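The box of negatives

May 29, 2018

So my mom finally cleaned out the hall closet in April and handed me a shoebox with a rubber band around it. I figured it was old bills. Nope! Negatives. Sleeves and sleeves of them, all mixed together, some stuck to each other, one with a grocery list written on it (eggs, foil, stamps, if you were wondering).

I counted the strips because I'm that kind of person when I'm avoiding the dishes. There were 51. No dates on any of them, and only two of the sleeves had anything written on them besides the groceries. One said "lake" and the other said "Gatden," and my mom has no memory of ever going to Gatden or knowing anybody there. We've argued about it on the phone twice now.

I'd been meaning to learn scanning for ages, so I asked my friend Faith Mwaipopo, who scanned her whole family's albums a couple winters ago and is still talking to everyone in her family. She told me to skip the fancy scanner and start with a light pad and the camera I already own. You lay the strip flat, shoot straight down, then flip the colors on the computer. I thought she was kidding. She wasn't, and my first try looked pretty great except for a giant thumbprint across my uncle.

A few things I wish I'd known going in. Wear cotton gloves, the cheap ones. Get a blower bulb and use it way more than you think you need to. Turn off the overhead light or you'll get a lovely reflection of your ceiling in every picture. And please name the files as you go, because I did a whole evening of "scan new" and "scan new final" and then couldn't find the one of my grandma on the porch.
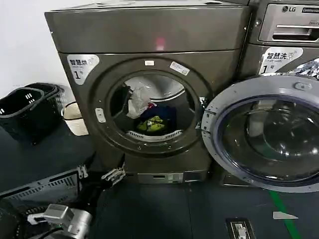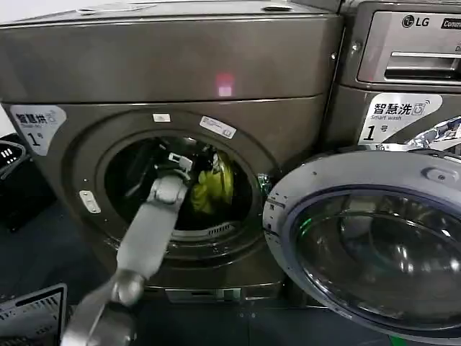 Anyway, the naming. I ended up with the sleeve number first, then the strip, then a word or two about who's in it. So "12-3 grandma porch." It's boring and it works. I keep everything in one folder on the laptop and copy it to an outside drive when I finish a sleeve (well, when I remember to).

The dust is the part that's making me nuts. I can spend half an hour cleaning up specks on one sky. Faith says leave them unless they're on a face, and I'm trying, I really am, but once I see one I can't unsee it. Last night I fixed a whole lake!

Next up is the Gatden sleeve, which I've been saving like dessert. I held it up to the kitchen window and there's a long table and a bunch of people in hats, and I swear one of them is standing just like my mom. I'm going to scan it this weekend and call her when it's done.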